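Skaddale publishes its buying plan for two-arm bottle handling

SKADDALE, 29 May 2022 – Skaddale, the contract packing firm, today publishes the plan by which it will buy its first two-arm robot cells for small bottles. The plan is called Isis. It covers the choice of equipment, the yearly budget and the order in which old hand stations will be replaced.

The firm packs many small lots, and the bottles change often in shape and in cap. For this reason the plan asks for two arms at one table, so that one gripper can hold the body while the other works on the cap.
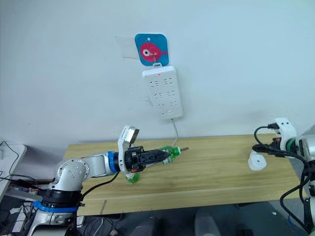 Money is divided into three parts: the arms, the grippers with their cameras, and a reserve for spare parts. The reserve is 15 per cent of the total. In earlier purchases Skaddale kept no such reserve, and small repairs had to wait for the next budget year.

Two suppliers, Godinho and Brema, are invited to make an offer. Both must give separate prices for the following items:

- arms and controllers, with delivery time
- gripper fingers, including the price of a replacement pair
- wrist cameras, cables and mountings
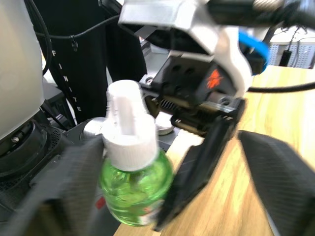

What the budget does not include

Building work, new floors and conveyors are outside of the plan. The first cells will stand at ordinary tables, and the cost of the table is counted under installation. Training of operators is paid from another budget – it will be announced in August.

Offers will be compared on the cost over three years, including service visits.

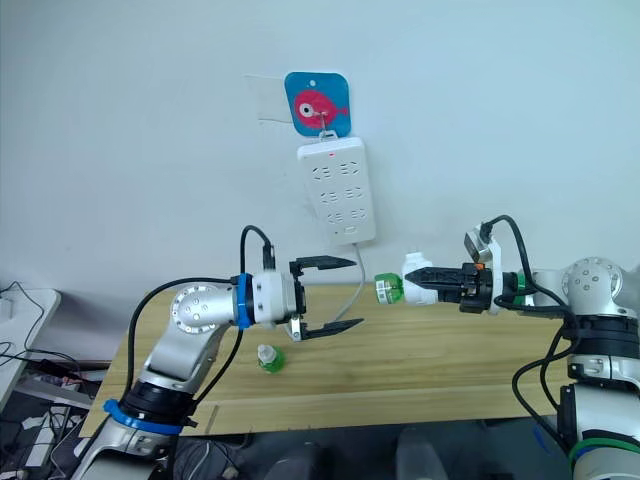 A supplier may propose a lease in place of a sale, but the monthly price must then include the gripper fingers, as these parts wear first. The trial order is for two cells. If the results are good, Skaddale can extend the order under the same prices.
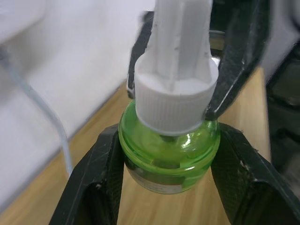

When must the offers arrive?

Suppliers have 50 days from the publication of this notice. Questions can be sent in writing during the whole period, and the replies will go to both firms.

Contact: Skaddale Press Office | © 2022 Skaddale | Back to top

Recent items
Isis: technical requirements for suppliers
Skaddale extends its small-lot packing service
How we plan spare parts for the packing hall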